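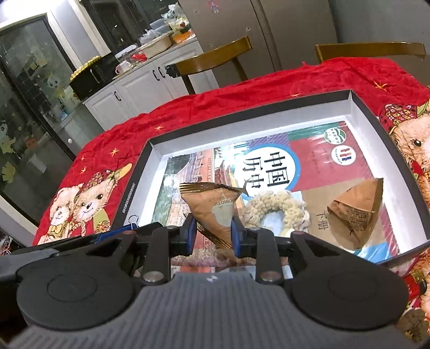 Subject: Re: What happened to the mixed returns line?

A reply to the question from last month, which I'm quoting in full so people who joined since can follow.

> Does anyone here work at a site that has brought in automated picking for
> odd-shaped goods? We are a returns and repack operation, two shifts, and
> management has been to see the Iteo cells. The sales talk is all about
> boxes. We don't do many boxes. We get pouches, soft packets, books, knitted
> things, stationery, whatever people send back in one bag. I'd like to hear
> what it did to the jobs before we are asked to agree to anything. I'm less
> interested in the speed figures.

I'm a shift rep at the Bulcombe site. We do the same sort of work and have had Iteo cells since March. Before that there were 112 of us on mixed returns across both shifts. There are 83 on it now. The other jobs went to inbound and to the new teaching group, and a few people took the leaving terms. Nobody was let go outright, but agency hours were cut to almost nothing, and you should ask about that early because it won't be in the presentation.

What changed for the people who stayed:

The cells take hard, regular items well. Books are fine if they are flat and on their own. A shiny cover sometimes gets a second try. Soft packets are where it slows down. The pyramid-shaped snack packets are the ones we argue about most, because there's no flat side where you want one and the seals run in different directions. Anything crocheted or knitted with a hole in the middle gets picked up by one strand or not at all. And when those things are lying on top of a book in the same tray, the cell hands the whole tray to a person.

So the trays people get now are the bad ones. Before, you would have a run of easy trays and then an awkward one, and the easy ones were your rest. The target was 354 items a shift and it was set on the old mix. It took us until August to get it looked at. If you take one thing from this message, get the target reopened on the day the cells go live, in writing.

The teaching group is the part I didn't expect. They use a hand-held gripper with the same kind of fingers as the cell, and do the pick by hand while it records. Then the recordings go to Zurnholm, who do the training side. You close on the packet, lift, put it down, and go again with the packet lying some other way. It is slow work and it pays one grade up. People like it more than the line, mostly. The complaints are about wrists and thumbs. We now have a limit of 40 minutes on the tool and then a change of task. The first version of the rule said "regular breaks" and that meant whatever the lead wanted it to mean.

They also ask for recordings away from the site - kitchens, dining tables, patterned cloths, clutter in the background - so that the thing isn't thrown by a new room. Some of our people do that at home and are paid for it by the hour. We had to ask for two things there. First, that it stays voluntary. Second, that you can look through a recording and delete it before it leaves you, since it's your home in it. Both were agreed, the second after some back and forth. Travel and setup time are still open.

On numbers, the group was asked for 880 recorded picks of soft packets before the next update. They got there in September. The cell is better with packets than it was in spring. It still sends the knitted things back.

The Zakharchenko report that was passed around here in the summer says teaching roles tend to last a year or two and then shrink. I can't say if that holds. Our agreement has a right of return to a line job at the same grade, and I would not have signed without it.

I can send the wording on the tool limit and on home recordings to anyone who wants it. Write to me off list, the attachments get stripped otherwise.

Shift rep, mixed returns, Bulcombe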